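Do Our Rules for Scoring a Pushing Task Hold Up?

The course handout asks every team to write its rules before it runs anything. Ours fit on one page. A peg counts once it is in the gray tray. The arm may touch pegs only with the green T-shaped tool. Hands stay off the board during a run.
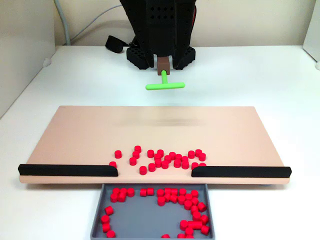 By Haiyan Fan
July 21, 2020

I wrote most of that page, and I trust it less than I did. "In the tray" sounds clear until you have to score it. We never said whether a peg leaning on the tray wall counts, or what to do with one that leaves the board and misses. Over 262 runs, 2 scorers using the same page disagreed often enough that I would not compare our totals with another team's.

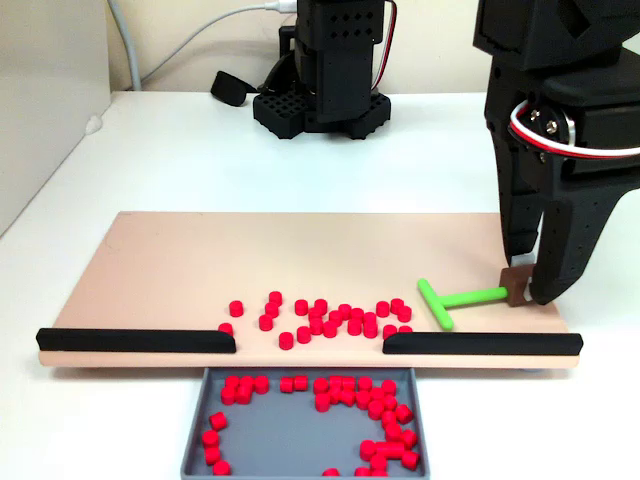
Photo: Bozsik lab, Ulstead

The start layout is the other weak spot. The rule says "scatter the pegs behind the gap." Pegs in a clump and pegs spread apart are different jobs for a flat pusher — a success rate that mixes them says little. The Flovia checklist we borrowed has a line for lighting and none for layout.

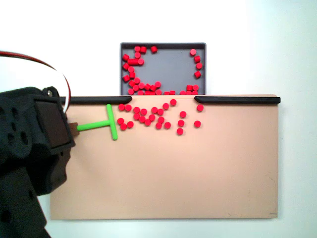
Gultia read the draft and disagreed, writing that a strict layout rule would only teach the arm one layout, and that 800 loose starts are worth more than a tidy set. Maybe so. I would still want each start recorded before the arm moves, and our page doesn't ask for it.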